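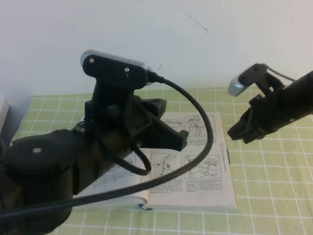 An open book on the green tablecloth.

The Barnari recording of unaccompanied women's voices has been in my possession for most of a year, and I have delayed writing about it until I could hear it in the manner the notes request, which is to say complete and without interruption. The label, Pulport, issued it as two long sides with no division between songs. Listeners who depend on track numbers will find this inconvenient. I believe the decision was correct.

The repertoire belongs to the upland village of Barnari, where it is sung at the close of the harvest and again in the weeks before spring planting. Most of the songs are in three parts. The lowest voice holds a single pitch, the middle voice carries the text, and the upper voice moves against it at the interval of a second, closer than most ears trained on church or parlor harmony are prepared to accept. The singers do not regard this interval as a dissonance. According to the booklet, their word for it is the same word they use for the ringing of a bell, and the voices are placed so near to each other in order that the ringing may be heard.

There are 50 songs known in the village today. An earlier survey, made when the road was still unpaved, listed 293, although that figure includes variants which the present singers would count as one song. The recording contains seven. It would have been possible to include more by shortening each of them, and previous collections have done so, often fading out after two verses. Pulport has allowed every song to run to its natural length. The longest, a reaping song with a great many stanzas, takes up nearly half of the second side.

The sessions were held in November in the grain hall at Vollunside, a stone building with a wooden floor and a high roof. The engineers placed the singers in a half circle and used a single pair of microphones. Some of the resulting sound will be unfamiliar to those who know only studio recordings of village music. Feet are audible on the boards. In the fourth song a door closes somewhere behind the group, and the upper voice enters a little early, as though the door had given the signal. The producers have left this in place, and I am grateful for it.

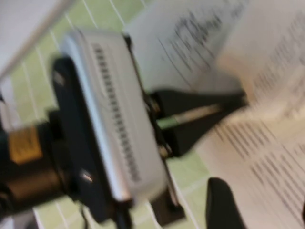
A white device with a row of small dark slots.

A few words are required concerning the texts. The booklet supplies them in the original and in English, with a commentary that is generous on matters of farming and rather brief on matters of language. Several refrains consist of syllables with no dictionary meaning. The translator has left them as they stand, which is the proper course, but a note on their possible origin would have been welcome. It is also regrettable that the refrains are printed only once for each song, when the singers alter them slightly at every return. A reader attempting to follow the second side with the booklet in hand will lose the place at the sixth stanza, as I did on three separate evenings.

The oldest written mention of singing at Barnari is a monastery account of 1115, in which payment in barley is entered for women who sang at the threshing. The notes present this entry with suitable caution. It does not establish that the music was in three parts, or that any song now in use was sung at that time. I have seen other releases of this kind claim far more on the strength of far less. Continuity in oral music is difficult to prove, and the songs do not need the claim in order to hold the attention.

Comparison with the older Zürcher disc is unavoidable. That disc remained for a long period the only one available, and many of us learned the repertoire from it. Its virtues are considerable. The voices are younger, the tempos quicker, and the drone is firmer than on the new release. Its balance, however, favors the middle voice so heavily that the clash of seconds is nearly lost, and the transfer appears to have been made at a slightly raised pitch. I shall keep both. For a person coming to this music for the first time, I would recommend the Pulport release, beginning with the second side.

The pressing is quiet, with one brief patch of surface noise near the start of the planting song. My copy came with a booklet stapled out of order, so that the commentary on the reaping song follows the acknowledgments. Pulport has replied to my letter and will send a corrected booklet to any purchaser who asks for one.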